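Print this page | E-mail this page
Reading time: 3 min

Folding Dark Clothes in a Small Bedroom
Student project report, Household Management II
Niloufar Najafi
30 April 2024

1. Purpose

I wanted to find out which way of folding black pants and tops works best when the only flat surface is a bed. Most of the guides I read, including the Clandance folding chart we used in class, assume a table. Many students in Jomville rent one room and don't have a table big enough.

2. Place and materials

All the folding was done on a bed made up with a pink sheet with white stripes. Black cloth shows up well against it, so it is easy to see if a hem is crooked. The clothes were all black or close to it. I allowed 5 minutes for each piece, including smoothing. The target was a broad, flat rectangle that could go on a shelf without being folded again.

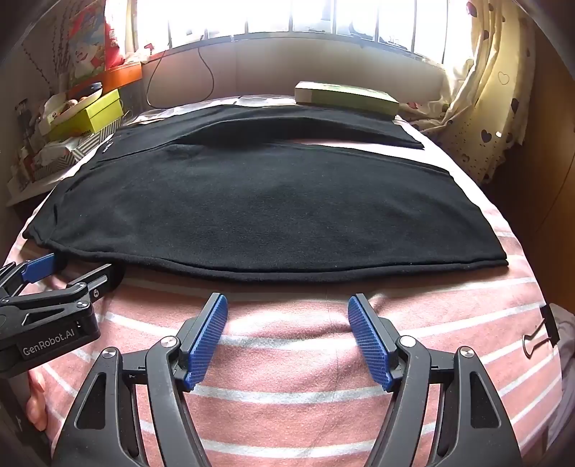 3. Method

Each piece was laid flat and smoothed from the middle out. Pants were folded leg over leg, then from the hem up toward the waistband. Tops were folded in at the sides first. I did the first trials in December with the Wieser method, where everything ends up in thirds, and then switched to halves.

Pockets needed more care than I expected. A zipper makes a hard ridge, and if it ends up inside the fold the whole stack leans. 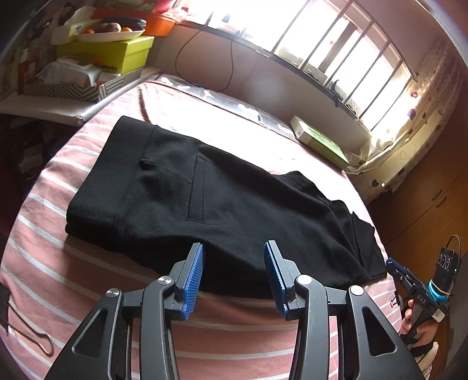

For that reason I kept zippered pockets on the outside and closed them before starting. Halves also gave fewer creases across the knee than thirds did. The drawback is a wider bundle, and my shelf at home is only just deep enough for it.

4. Problems

A soft mattress gives under your hands, so the bottom layer moves when you press on the top one. Pulling the sheet tight first helped a little. Long pieces were the hardest. If you pick up one corner alone, the rest of the garment twists, and the seams have to be lined up again before you can fold. Printed lettering is worth watching too, and I tried not to put a crease through it.
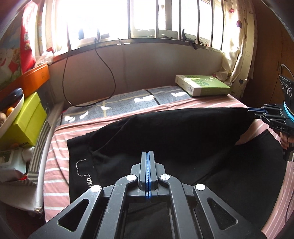

Sallari disagreed with me on the corners and said that lifting one at a time is fine as long as the waistband is held down with the other hand. I tried it that way on the last set and it was slower for me, but the edges came out even.

5. Result

Halves for pants, thirds for tops. I would repeat the trials with jeans, which are stiffer.

Contact | Copyright Household Management II | Back to top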